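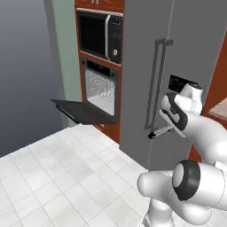

Re: [nita-users] oven door demos, teleop keeps drifting

Quick reply, on my way out, will do a longer one if it's needed.

> We collected 200 demos in the sim kitchen with the hand controllers and the
> policy still can't close the oven door. Replay looks fine for most of them.
> Is it the number of demos or the way we're driving the arm? Also the fridge
> task is worse, the gripper gets near the handle and then just hovers.
>
> Chibuzor Ogundipe, Surkalmont

Not the number, I think. We got a usable fridge policy at Rellular with fewer than that. Few things to check:

- Hovering near the handle is almost always in the demos. People slow down before the grasp, stop, fix the wrist, then close. Policy learns the stop. Go through them and trim idle frames, anything over 8 in a row with no motion. Keep the frames where the gripper is closing tho, arm is still there but that's the part you want.
- Pick one approach for the horizontal handle and have every operator use it. Mixed wrist angles wrecked ours.
- Oven door: push from the outside face, low, then follow it up. Dont let anyone hook the top edge with a finger, it looks ok on replay and then falls apart with any change in start pose.
- Drift. Are you re-zeroing the controller between episodes? The Okoro bridge doesn't do it by itself. Hold both triggers 2 seconds, wait for the beep.

Episode 971 in our old set is a decent fridge one if you want to compare, same folder as last July. Ignore the gripper force column, it was logged wrong.

Also, which action space?? You didnt say. If its absolute joint targets try delta end effector before you recollect anyting.

Send me two or three of the bad replays, raw, not the trimmed ones.

2022-04-16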